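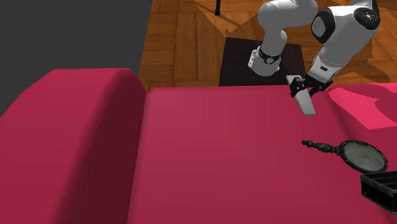
On letting a furnished flat: notes after the second year

It is my practice to set down, at the end of each tenancy, what was learned from it. The first such note was written for my own use and later shared with Bernadette Maillard, who lets two rooms above her shop in Irkden and who asked whether it might be placed where others could read it. What follows is the second. It concerns the inventory, the deposit and the question of how much furniture a small flat ought to contain.

The property is a one-bedroom flat on the first floor, let furnished. The outgoing tenant, Kiprono Mrema, gave notice in good time and left in November. His conduct throughout was excellent and he has consented to being named here. The difficulties described below were of my own making.

The inventory

The inventory used at the start of the tenancy had been prepared by the previous agent and ran to 36 pages. It had the appearance of a thorough document. On inspection it was found to list the kitchen drawers by number without stating which drawer was the first, and to describe the condition of nearly every item as "fair". The word was applied equally to a new kettle and to a chair with a mended leg. When the time came to compare the flat with the inventory, Mr Mrema and I were obliged to rely upon memory, and our memories differed in several respects.

No dispute arose, as he was generous and I had no wish to press the matter. A less patient tenant would have been entitled to object to the whole document. I have therefore written a new one, according to the following principles.

Each room is taken clockwise from the door. Each item is named in plain words that a stranger would understand. Marks and damage are recorded by place and size, so that "scratch, length of a finger, left side of table top" replaces "some wear". The words "good", "fair" and "poor" are no longer used. The tenant receives the inventory on the day of arrival and has a full week to return it with corrections. All corrections are accepted unless they are plainly mistaken, and both parties sign the corrected copy.

The new inventory is a good deal shorter than the old. Oanh Cao, who has managed lettings in Rey for many years, read the draft and proposed one addition: the meter readings should appear on the first page, where they will be found, and should be signed for separately. This has been adopted.

The deposit

The deposit was returned in full. I mention this only in order to record the time it took, which was longer than it should have been. The delay was caused by the cleaning account. I had engaged a firm, Sinon, to clean the flat after the tenancy, and had told Mr Mrema that the deposit would be released once their bill had been received. The bill was sent to an old address. He had to write to me twice.

This was an error of procedure. The cost of routine cleaning between tenancies falls to the owner, and there was no proper ground for linking it to the deposit at all. In future the final inspection will take place on the day of departure, with the tenant present if he or she wishes, and the decision will be given in writing before the keys are handed over.

The furniture

Opinion on this subject is divided. Bereket Wolde, whose advice I have valued since my first letting, holds that a furnished flat should contain everything a person needs on the first night, down to a tin opener. Mrs Maillard takes the view that every object supplied is an object to be repaired, and she supplies a bed, a table, two chairs and a wardrobe.

My own position has moved towards hers, although it has not arrived there. Over two years I spent 2,000 on furnishings and small repairs, and on going through the receipts I found that a large part had gone on things no tenant had asked for. A glass-topped side table was replaced after it cracked. It had been used, as far as I could learn, to hold a telephone charger. Against this, the desk I bought with some reluctance was in use every day, and Mr Mrema named it as the reason he had stayed a second year.

The following will remain in the flat: bed and mattress, wardrobe, desk and chair, sofa, dining table with seating for two, bookcase, curtains and lamps. Crockery and pans will be offered and removed on request. Pictures, cushions and rugs have been withdrawn. Walls may be used as the tenant sees fit, provided that holes are filled at the end.

Other matters

The window in the bedroom continues to stick in damp weather. Flynn Merrick has quoted for planing and rehanging it, and the work will be done before the new tenancy begins. The larger repair to the shared roof – for which all the owners in Runargate Terrace have been asked to contribute – remains under discussion. My share is put at 3,000, and I have set the money aside.

The rent will not be increased for the incoming tenant. Correspondence on any of the above is welcome, and those who would like a copy of the blank inventory may write to me at the usual address.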